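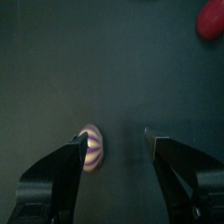

Wrist camera view: striped sweet by the left fingertip, clear space on the right.

1/ Been reading the Undeck write-up on picking up small objects. Headline result is 377 attempts, 90 per cent success. I have questions.

2/ First one: what counts as a success? Page 2 says "contact followed by closure". So does a sweet touching one finger and then getting squeezed out sideways go down as a win? I can't find a line that rules it out.

3/ Small, round, hard things are where I'd expect a two-finger grip to struggle. Lumping them in with blocks and sponges and giving one average tells me very little.

4/ There is a split by object, buried in the appendix. Round sweets: 51 attempts. No success rate given for them on their own. Why not?

5/ Also, same dark tabletop throughout. Deep purple stripes on plain grey is a kind test for any vision system. Try it on a patterned tablecloth.

6/ Trurkent at least published their failed grasps. Dull reading, very useful. I'd like the same from Undeck before anyone quotes that 90 at me again.

7/ I do like the off-centre starts. Most papers line everything up first. Credit for that, and I'll read the next version when it's up in April.

Filed under: Robots & Automation

We use cookies to improve your experience. Accept all | Manage settings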